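9 August 2026

Slept badly again, so I was up before six and got the beans picked while it was still cool. 94 of them! I only know because I tipped them out on the draining board and couldn't stop myself. Most are going in the freezer, and I've promised a bag to next door.

Walked over to Nultcombe after breakfast, the long way by the river path. The blackberries are weeks early this year and already going over on the sunny side, which is a bit sad — I like them in September with a cardigan on. Had a pot of tea and a cheese scone at the farm shop (£3 for a scone, I ask you) and read my library book until my legs stopped complaining.

I do want to get the back bedroom painted before the nights draw in. I've gone off the green completely.

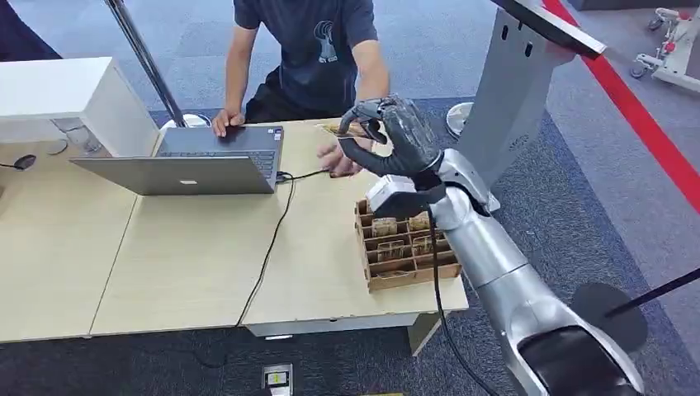 Anyway, the paint. I've got it down to a warm white or a very pale yellow, and I'll put a patch of each by the window and live with them for a week. The skirting needs sanding first and I'm dreading it. Early bath tonight, then beans with butter and black pepper, and the rest of that apple cake if it hasn't gone dry.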